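The Chore Gap

Machines can do a lot on a screen. Getting them to put things where they belong is another matter.

By Carola Hollmann
January 10, 2025

Dorian Moulin has a slide he likes to show investors. It says "Every Chore, Every Home," and under it is a line that goes up and to the right. When he showed it to me in the Zurkberg office of his company, Clistix, I asked him which chore came first. He thought for a while. "Putting things back," he said.

It's a fair answer, and a bigger one than it sounds. Watch anyone clean a kitchen or close up a repair shop and most of what they do is pick a thing up, turn it the right way around and set it down where it belongs. If a machine could do that with whatever you left lying about, you'd have your household robot. You'd also have half a shop-floor worker. I went to Zurkberg to find out how close anybody is, and I came home without much reason to stop doing my own dishes.
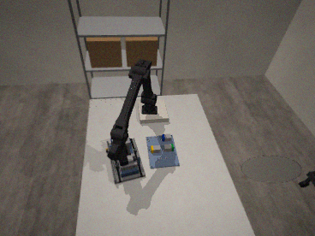 Much of the trouble is that a home won't hold still. Factories worked this out long ago by bolting everything down, and a robot that welds the same seam all year never has to wonder where the seam went. Training software goes a step further and builds a whole world to order. In the simulated room, the arm gets a long white table, a light-blue mat with three colored cylinders and three gray blocks on it, and cardboard boxes on a shelf well out of the way. I kept thinking of my own counter, where the toaster has a cord, the cord is under the mail, and the mail is slightly damp.

Moulin's engineers will tell you that simulation is the point. You can run a task all night and never break a cup. Sieglinde Reinholz, who spent years planning assembly work at Hedegaard before she started advising small manufacturers, has heard this before. "They run it 2000 times and it looks wonderful," she told me. "Then you bring in a real part with a bit of oil on it, and everybody stands there looking at the floor."

She isn't against the machines. She put plenty of them in. What bothers her is how the word "can" gets used. A robot that can sort parts on a clean table, under steady light, with an engineer close by, is described in the brochure as a robot that can sort parts. The customer finds out about the rest in the second month.

Ottmar Seidel was one of those customers. He runs a workshop in Burkalgate that repairs pumps, and last April he agreed to try an arm on the dullest job he had, which was moving small fittings from a delivery tray to a work tray. He gave it a bench by the window. By midafternoon the sun came across the bench and the arm began to miss. They hung a blanket over the window. After that it worked fairly well, though slowly, and one of his two apprentices had to stay close to straighten whatever had landed crooked.

"So I had a machine doing the work of a boy," Seidel said, "and a boy doing the work of the machine."

He sent it back after 5 weeks and kept the blanket.

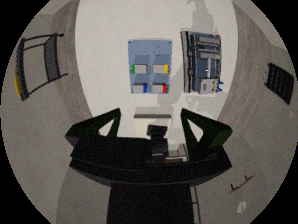

Block duty: an open gripper over a simulated work surface, with four gray blocks on a blue board.

Nizar Daher, a researcher who builds practice tasks like these, thinks people such as Seidel are judging too early. Blocks with colored ends are a good exercise, he argues, for the same reason they're good for toddlers: which way a piece faces matters as much as where it sits. A view from close to the fingers helps a machine line up with what it's about to grab. Get this right, Daher says, and you've learned something that carries over to plugs, lids and drawers.

Perhaps. I asked him how much carries over, and he was straight with me. Some of it does, some of it doesn't, and it's hard to know which until you try. A block is stiff. It weighs what it weighs. A dish towel has no front or back and changes shape when you touch it, and a wet glass wants to leave your hand.

Then there's the price of being wrong. Moulin talks about success rates, and he's proud of his. But a helper that drops one plate in fifty has, in my house, run through the cupboard before the end of the month. I can't think of a person I'd keep on under those terms, and I wouldn't be charging a person's battery overnight in the hallway, either.

Before I left Zurkberg, Moulin offered me a place on the waiting list for the first home model. I'd be number 2354. There is no delivery date yet, and the deposit, he said, can be refunded at any time.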